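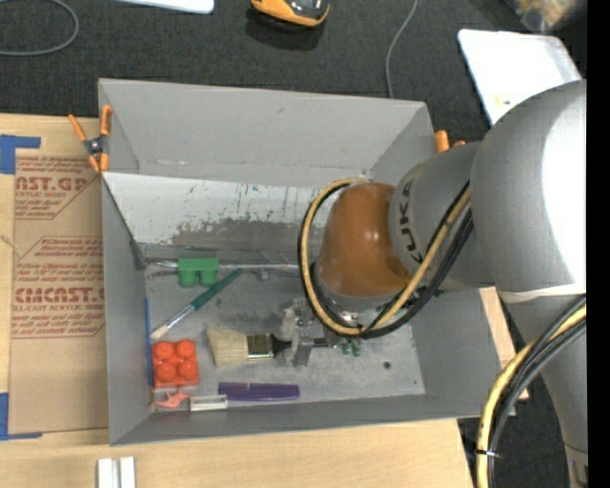 Is Low Water at Patholm scary enough for somebody who reads a lot of horror?

Most of it is creepy more than scary, but the last third should get to even a seasoned reader, and the basement chapter got to me badly enough that I put the book down and went to do the dishes.

Low Water at Patholm
Gebremichael Press, paperback
Reviewed 08/10/2019

I bought this one back in March, put it on the pile next to my bed, and then kept putting other books on top of it, so I'm sorry to be so slow with the review. I think it was the cover that put me off. It's a lake with a boat on it, in the fog, and I must have read a dozen books with a lake and a boat and fog on the front. Please don't let that stop you! The boat hardly comes into it, and the fog turns up once, on the drive in, and is gone by breakfast.

What you get is a hotel book. I love a hotel book. Give me a long hallway and a front desk with a bell on it and I'm already happy. The hotel is called the Climmont, and it was built beside a reservoir that covers the old town of Patholm, which was flooded before anyone in the story was born. Now there's a drought, the water is dropping, and every morning a little more of the town is showing. First the weathervane on the church, then the roof of the school, then the chimneys along the main street. The narrator is 19 and has taken a summer job cleaning rooms because it pays better than the grocery store back home. She's told on her first day that the guests on the lake side like their curtains left shut. She doesn't think much of it, and neither did I, and I should have known better.

I want to be careful from here on. There are things in this book you'll enjoy finding for yourself, and the back cover already gives away more than I'd like (skip the second paragraph of it if you can). So I'll stick to the first half, more or less.

The thing I liked best was the work. Whoever wrote these pages has cleaned hotel rooms, or sat down for a long time with someone who has. There's a whole passage on how to fold a fitted sheet, and another on what people leave behind in drawers, and the cart with the bad wheel that you can hear coming down the hall gets to be almost a character. By the time something goes wrong with that cart you know its sound so well that you notice before the narrator does. I read that page twice, and then I read it out loud to my husband, who doesn't like scary books and asked me to stop.

Room 82 is the one you'll hear people talk about. It's at the end of the lake side, it's always booked, and the bed has always been slept in, but only on one side. That's really all there is to it for a long stretch. The narrator strips the bed, makes it again, checks the bathroom, and leaves. The next day she does it over. Each time some small thing is a bit different, and the writer is patient enough to let you worry about it without ever nudging you in the ribs. I've read plenty of haunted rooms where the walls are dripping by chapter two, and I had a lot more trouble getting to sleep after this one.

Now for the grumbles, because I do have a few. The middle of the book leaves the hotel for a trip to Cadov, the county seat, where our girl goes to look at old maps and property records. I understand why it's there. We need to learn who was paid to leave Patholm and who wasn't, and there's a good nasty surprise in the ledger. But it goes on for three chapters, with a bus ride in each direction and a lunch, and I could feel all that lovely dread from the hotel leaking away while she ate her sandwich. One chapter would have done it. I also could have lived without the romance with the boat rental boy, who is sweet enough but never says one thing I can remember.

The book runs to more than 300 pages, and I think it would have been close to perfect with the Cadov section trimmed. It does make up for it, though. When she gets back, the water has dropped far enough for the front steps of the old hotel to show, the first Climmont, the one nobody had mentioned to her, and from there I didn't move from my chair. I let my tea go cold. The basement chapter is the one I brought up at the top, and all I'll say is that it's about laundry, and that I was not expecting laundry to do that to me.

The ending is going to split people. It stops in the middle of a shift, with a question left open about who is checked in and who isn't. I've seen a couple of readers call it a cheat. I went back to the opening chapter right after I finished, and there's a conversation at the front desk that reads completely differently the second time, so I came down on the side of liking it. If you need everything tied up and buried by the last page, you may want to throw the thing across the room. Fair warning.

As for what's in it: there is a drowning, told secondhand, and some upsetting material about an elderly guest. A dog appears and the dog is fine. (I always want to know, so I figure you do too.) There's very little blood and the language is mild. I'd hand it to an older teenager who likes ghost stories without much worry.

A word on the book itself. Gebremichael did a signed hardcover of this in a run of 1000 copies, with a map of the drowned town inside the front cover, and those are long gone. The paperback has the map too, but it's printed small and in gray, and I had to hold it right up under the lamp to make out the street names. My copy also has rather tight margins, so you'll be cracking the spine to read the inside edge of the page. None of that spoiled it for me. The type is a good size, the paper is nice and thick, and it stayed open on the arm of the chair, where I need a book to stay.

Four stars out of five from me, and it would be four and a half if I gave halves. Read it in summer if you can, somewhere near water. I've already lent my copy to my sister, who is taking it to a hotel.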